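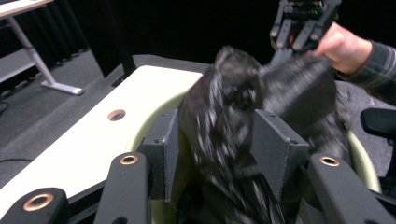
Open day at Ivdale, hand-held gripper demo – anyone else go?

torque_tab
Posted Wednesday, 19:40

I was at the Ivdale open day this afternoon and spent most of it at the bin liner station. Two hand-held grippers, one per operator hand, and the task is to fit a black bag into a pale green bin. Yaryna Kushnir ran the session. According to her they have 2,524 episodes recorded across all household tasks, of which 300 are bags. The policy trained on them runs on the Musach arm, which was in the other hall.

My question is whether 300 is anywhere near enough for thin film. Rigid objects, fine. A bag has no repeatable shape from one grasp to the next.

hexkey
Posted Wednesday, 20:05

Went in the morning. 300 is low, but I'd look at the episode length first. Ours were 90 seconds each. If most of that is opening the bag and very little is getting it over the rim, the rim part is starved.

Also, what was the pad material? I asked and got a vague answer.

torque_tab
Posted Wednesday, 20:22

Didn't ask about material. The pads are upright blocks on slanted linkage arms, with metal eyelets in the arms. For most of the bag work the operator pinches a fold between the pads and feeds it down into the mouth of the bin. Bare hand near the rim at times as well, which I would count against the data if the target is two grippers and no fingers.

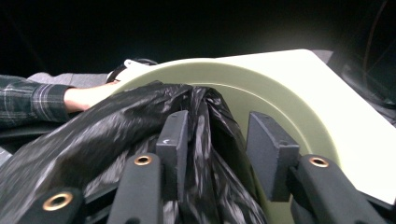
Holovko
Posted Wednesday, 20:31

Disagree on the hand. If the hand is only steadying something, you can mask it or throw those episodes out. The larger problem is that a person feels the film slip and corrects before the camera shows anything. None of that force signal is recorded unless the gripper has a sensor in it, and a plain one doesn't.

hexkey
Posted Wednesday, 20:48

You can see slip on film if the exposure is short enough. Black plastic under dim light is the worst case for that. I'd have used white liners and more lamps.

Holovko
Posted Wednesday, 20:55

And then it fails in the first kitchen with black liners. Record what you intend to run on.

lumer_fan
Posted Wednesday, 21:10

Did either of you see the Musach arm do the bag? I got to that hall at three and it was only stacking cups. The Lumer people next door said bags were off the programme until April.

torque_tab
Posted Wednesday, 21:18

No, cups only for me too. Kushnir said the aim is 700 bag episodes before they show it on the arm. She didn't give a success rate for the current version and I did ask twice.

hexkey
Posted Wednesday, 21:26

700 with the same bin and the same table won't tell us much. I'd take 300 over several bins. Will email them about the pads and post the reply here.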